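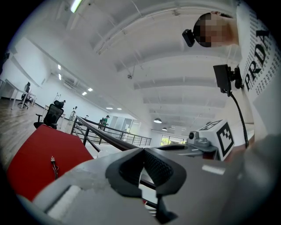

**Taminex publishes practice guide for hand-held gripper recording**

*Free document sets out checks for operators, sites and the people who share the room*

SASCOMBE, April. Taminex today released a written guide to good practice for teams that record manual tasks with hand-held grippers. The guide is free to download and may be copied, edited and reused by any company, school or lab.

The document is called the Clollholm Guide, after the building where the first draft was written. It contains 112 numbered clauses in 8 chapters. It covers the condition of the tool, the layout of the work area, operator hours, consent and privacy, labeling of recordings, and what to do when something goes wrong.

Existing safety standards for industrial robots deal mainly with machines that move under their own power. A hand-held gripper is moved by a person, often in an ordinary office or home, and many of the clauses written for robot cells do not apply to it. Teams have tended to write their own rules or work without any. Taminex had three sets of house rules in use at once before work on the guide began, and they disagreed on basic points such as how long an operator may work without a break.

"We had people moving between sites and being told different things," said Rosemarie Brinkmann, head of operations at Taminex. "At one site you could record with a cable across a walkway if it was taped. At another you couldn't. The operators asked us to pick one answer and write it down."

**What the guide requires**

Clauses are marked either "must" or "should." A team that wants to say it follows the guide has to meet every "must" clause and keep a written reason for each "should" clause it leaves out.

Chapter 2 covers the tool. Finger pads must be inspected before each session and replaced if the grip surface is torn or lifting. Marker cubes must be clean and firmly attached, with the printed pattern undamaged. Camera mounts must be checked by hand for movement. Cables must have enough slack for the operator's full reach and must not hang below the knee when the tool is held at working height. Any tool that fails a check is tagged and put on a separate shelf until it has been repaired and signed off by a second person.

Chapter 3 covers the room. Sessions near stairs, railings or open edges need a marked boundary, and operators wearing head cameras may not walk backward inside it. Chairs, bags and stands must be moved out of the operator's path. On upper floors, tools and loose parts may not be left on or against a railing at any time, including during breaks.

Chapter 4 deals with working time. An operator may record for no more than 2 hours before a break away from the tool. Supervisors may shorten that period but may not extend it. Left-handed and right-handed operators must have access to a suitable tool, and nobody may be asked to record with an injured hand or wrist.

Chapter 5 is the longest. It sets rules for people who appear in recordings. Operators must give written consent and may withdraw it. Other people who use the same room must be told before recording starts, and a sign must be posted at each entrance. Faces must be obscured before recordings leave the site. Screens, letters and name badges are treated the same way as faces. Where a person asks not to appear at all, the session has to be moved or rescheduled.

The remaining chapters cover calibration records, labels, storage and incident reports. An incident report is required for any dropped tool, even when no damage is found.

**How it was written**

The draft was prepared by a working group led by Thaddäus Danzer, a mechanical engineer at Taminex, with operators from the company's own sites and from Nakpan, a contract recording firm. Boonsong Paisan, training lead at Nakpan, wrote most of the chapter on working time and the appendix of printable checklists.

"The first version had a tool check that took a quarter of an hour," Paisan said. "People would skip it on a busy morning. We cut it down to what an operator can do standing up, with the tool in one hand and the card in the other."

Danzer said the group argued longest over cable length. "Too short and it pulls on the camera connector. Too long and it catches on furniture. We tried giving a single measurement and it didn't suit the shorter operators or the taller ones, so the clause now refers to the person's reach."

Two proposals were left out of this edition. One would have required gloves, which several operators said made the trigger harder to feel. The other would have set a minimum light level for every room. The group did not have enough measurements to choose a figure and plans to return to the question.

**Limits**

The guide is voluntary. It is not a certification scheme, and following it does not replace national law on workplace safety or data protection. It does not cover powered robot arms, mobile robots or remote-operated equipment. Teams that use recordings to train such machines should refer to the standards that apply to the machines themselves.

Martti Manninen, who chairs the Taminex review panel, said the company expects corrections. "Some of these clauses were written for our rooms and our tools. If a clause can't be followed somewhere else, we want to hear which one and why."

**Availability**

The guide is available now in English, with a Thai translation in preparation at Nakpan. The checklists can be downloaded separately as single pages. Taminex will apply the guide at all of its own sites from the date of release, and Nakpan will do so once its current operators have completed a short training course.

Comments should quote the clause number and be sent in writing to the review panel. Comments will be published with the panel's replies unless the sender asks for them to be kept private.

**About Taminex**

Taminex makes hand-held recording tools and provides recording services for robotics developers. The company is based in Sascombe.

**Press contact**

Thongchai Rojanasak, Communications, Taminex, Sascombe

Interviews with members of the working group can be arranged on request.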